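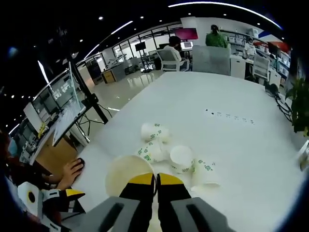 2025-11-19. Folding sheet for the Wultoven section, second proof. The purpose of this entry is to record the state of the map before it goes to Correia for printing, and to set out which changes were accepted. The proof covers the 62 km between Cadthorpe and Wultoven, printed on both sides, with the elevation profile along the lower margin. The symbol for a refreshment stop remains under discussion. A white paper cup with a green printed pattern was put forward as the model, and a simple outline of one lying on its side is easily mistaken for a bell at the size we print. The upright outline is to be used, in green, with no pattern inside it.

Profile. The vertical scale on the first proof made the climb out of Tolleck look like a gentle slope. Walkers who tested the April draft complained of this in plain terms. The scale has been doubled for the whole sheet, including the flat part along the river, where it now shows small rises that do not matter to anyone on foot. Américo Garcia would prefer these smoothed out. I have left them in for this proof and marked the stretch in pencil.

Folds. The sheet folds to 11 panels plus a cover. Two of the folds still run through place names, one of them Tolleck itself, and the ink there wears off after repeated opening. Moving the name to the left of the church symbol clears the fold but places it over the contour lines. Alfredo Catacutan is to try a white edge around the lettering.

Lodging notes. The hostel at Cadthorpe is shown as open all year. Its own notice gives a winter closure, without dates. Until we have the dates in writing, the entry should read "check ahead in winter." The private rooms above the bakery in Tolleck are to be removed, as the owner has asked not to be listed. The campsite stays, with the note on drinking water moved next to the symbol.

Paper. The coated stock takes pencil badly, and many walkers write on their maps. The uncoated stock takes pencil well and tears at the corners. No decision. Correia can supply a sample of a third stock, which should be folded and carried in a jacket pocket before anyone gives an opinion on it.

Outstanding: river crossing north of Wultoven (the footbridge is drawn on the wrong side of the mill); north arrow missing from the reverse; spelling of the chapel name to be checked against the sign at the site.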